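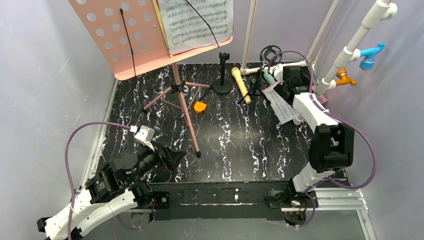
Where do people keep a music stand when they practise at home?

Most keep it wherever there is room for the legs, and then fit the chair, the lamp and anything else around it.

4.2 The stand and the things near it

The 45 households in the study had all been asked to show us the place where they played or sang most often. We expected to spend most of each visit talking about noise and neighbours. In practice the talk kept coming back to the stand: how wide its feet go, what will stay on the desk, and what else has to share the space. This section reports on those three matters. Noise is dealt with in section 4.4.

Figure 3. A pink music stand with a perforated desk, sheet music placed on the right half. A desktop microphone stand and a gold-coloured microphone are near the back wall.

Footprint. Tripod legs take up more floor than people remember when they buy a stand. In Flurdale, where the homes we visited were mostly older and had narrow front rooms, players often turned the tripod so that one leg pointed at the chair and the other two ran back toward the wall. Singers, who stood, did not seem to mind which way the legs went. In Gisov, several families had moved practice to a kitchen bench or a large table and used a shorter stand there. A front leg that comes forward, as in Figure 3, takes up the part of the surface where a pencil case or a cup might otherwise go. Parents of younger players told us about knocked cups more than about any other mishap.

Desk. Participants who owned a solid desk liked it for heavy books. Those with a perforated one liked the lower weight, and a few clipped things through the holes. Loose sheets were the common complaint for both types. A single page can be set to one side of the desk, as in the figure, which leaves the other side free for the next page. Players who worked from photocopies did this without being told to, while players who worked from bound books put them in the middle. Folders were used in many homes to stiffen thin paper, and teachers in both towns recommended them. The bottom lip holds a few sheets well enough. It does less for a thick album, and two households had added elastic across the front.

Microphones. Home recording was more common than our first survey, sent out in March, had suggested. Of the 45 households, 25 recorded themselves at least once a month, mostly to send a piece to a teacher. Placing the microphone was left until last. The stand and chair were already in position by then, and the microphone went into whatever gap was left, often behind the music or off to one side. Begoñe Tejada, who carried out the Gisov visits, noted that a heavy round base was liked by people short of space – it stays inside its own circle and does not tangle with the tripod feet. Handheld microphones were usually put down on the nearest flat surface between takes.

Small items. We kept a list of the things found within arm's reach of the stand. Pencils, erasers, tuners and spare strings were expected. Tape measures were less so, but some players used one to set the desk to the same height each time, or to check the distance from mouth to microphone. Jinlong Dai suggests that this kind of measuring belongs with the pencil marks and floor tape described in section 4.1, and we have coded it that way.

The layouts were not fixed. Stands were put away for meals and visitors, then set up again with small changes. Participants with a permanent spot made fewer changes between visits, though they also had more objects collected around the feet. Section 4.3 looks at packing away and at where the loose sheets go overnight.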